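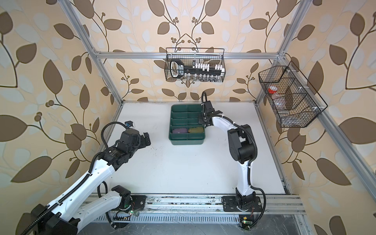

Ollamside Shared Workshop
Bench and storage check, small parts area
Date of check: October 9, 2025
Form 14, to be filled once in each period and kept in the folder by the door

Marks used: OK = no action. W = watch, look again at the next check. A = action needed, write what and until when.

1. Frame and rails

1.1 Corner brackets tight, no movement when pushed by hand: OK
1.2 Uprights stand firm at the back corners: OK
1.3 Crossbar at the back carries its basket without bending: W
Comment: I pushed the crossbar in the middle with one hand and it gave a very small noise on the right end. The bracket was not loose. I tightened the screw anyway, a quarter turn. Please listen to it again next time.
1.4 Ends of the rails have no sharp edge at hand height: A
Comment: One sharp corner on the long right rail, low, where a sleeve can catch. I filed it a little but a plastic cap is better. Caps are ordered from Camov.

2. Tabletop

2.1 Surface clean, no oil, no metal chips: W (faint scuffs, a few dark specks)
2.2 Surface flat, nothing lifted at the edges: OK
2.3 Only the things needed for the present work are on the table: OK
Comment: The green compartment tray may stay on the table during work. It should stand toward the back so that an elbow does not push it down. Most of the upper rows look free, so there is no reason to put small parts directly on the white surface.

3. Center basket (tool set)

3.1 Hooks fully over the crossbar: OK
3.2 Weight under the limit of 3 kg: OK
3.3 Tool set lies flat and does not stick out to the front: OK
3.4 All bits in their place: W
Comment: The small silver bits sit low, behind the mesh, and it is hard to see from the front if one is missing. I took the set out and checked it on the table. It was complete. Whoever uses it should do the same before closing the day, and not only look through the mesh. The handle goes back at the left end.

4. Right basket (clear containers)

4.1 White clips closed on the rail: A
Comment: One clip opens too easily with the thumb. It holds now, but this basket is the larger one and I would not trust it with more weight. Change the clip before February. The spare ones from Wei are in drawer 703.
4.2 Lids closed: OK
4.3 Containers have a label that can be read from the front: A
Comment: The container with the red lid is easy to find by its color, but the color is not a label. The other clear one is partly hidden behind the dividers, and people will forget it. Please write the content on both with a marker.
4.4 No glass in the baskets: OK

5. Walls

5.1 Wallpaper not torn or lifted behind the baskets: OK
5.2 No tape or nails in the wallpaper: OK
Comment: It was asked on the last form if the leaf pattern can stay. It can. The Jirnholm rule book speaks only about loose paper, and this one is well glued. Keep 300 mm free between the wallpaper and any hot tool.

Still open from this check: 1.4, 4.1, 4.3. The person who closes a point writes the date beside it and does not remove the old comment.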